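Brisis Forum > Storage and Workbench > Cardboard bin, worn inner slope

siv_braten
19 Feb 2019
I keep a large grey cardboard bin against the edge of the bench for odds and ends. The sloping panel inside has scratched through along its lower part and gone dark grey. The seam at the foot of the slope has a shiny strip along it, which is starting to wrinkle. Replace the panel, or cover it?

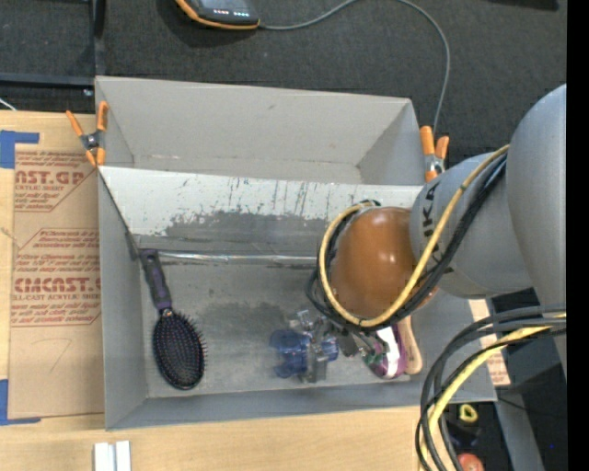 The bin is held with two spring clamps, one each side. Contents are light: a paddle hairbrush and a few other small things. I would like to keep the slope, as items slide back to the floor of the bin.

Ljungberg26
Cover it. Self-adhesive vinyl, one piece, lapped 12 mm over the seam. Lift the old strip first or the wrinkles will show through.

birger_h
Disagree. Vinyl on scuffed board peels at the top edge within months. Mine was done in October and has already lifted. Cut a new panel from 3 mm greyboard and score the fold.

Ljungberg26
Did you seal the board before sticking it down?

birger_h
No. The instructions did not call for it.

Ljungberg26
Then the peeling is the dust, not the vinyl. One thin coat of PVA, left overnight.

siv_braten
Replacement means undoing the rear panel as well, and that is already creased at the bottom. I will try PVA and vinyl on the slope only. Are two clamps enough?

brornwood
For a hairbrush, yes. Put a scrap of card under the jaws.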